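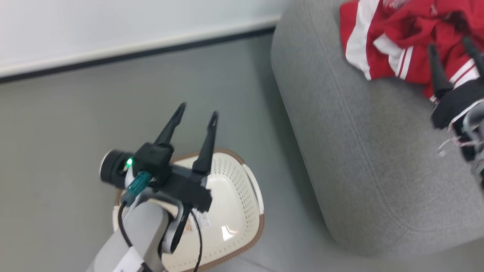 ## Unit 3: Getting laundry into a basket, with two arms and some dignity

Read this before you book arm time. The April groups didn't, and spent their slot discovering that the joints have limits.

**The task.** One red garment starts on the upholstered seat. It should end in the basket on the floor. Your grandmother does this without a planner, so please don't tell her what the course costs.

**What to hand in**

- 400 words on how you chose the grasp point. "It looked good" is three of them.
- Your log of failed grasps, unedited. I like the failures best and they are graded kindly.
- The Wudero config file you used on the day. A nicer one written afterward will be spotted.

**Grasping cloth.** Pinch a fold. A flat patch gives the fingertips nothing to close on, and they will slide over it with great confidence. Once you have a fold, lift slowly and bring the second gripper in open. Leave it open until you know which part of the garment it's meant to hold.

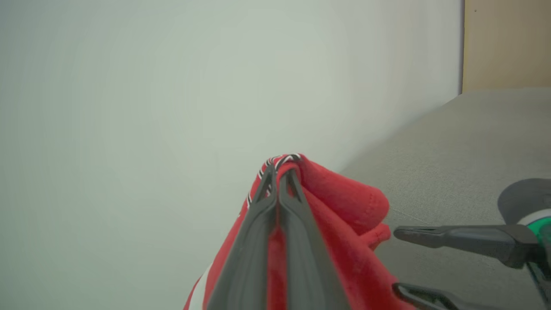 Elfriede Lanz objects to that last point. She would close the second gripper early, on anything at all, and sort out the grip in the air, as two hands on a bad hold beat one on a good one. Her group may try it her way if they log both versions.

**Settings.** Domański's notes give a finger force of 517 in Stundska units, which convert to nothing known to physics. Start at 400 and work up. Over 900 the software stops you, and then it emails me.

Reading for next time: Domański again, the chapter on seams. Skip the proofs.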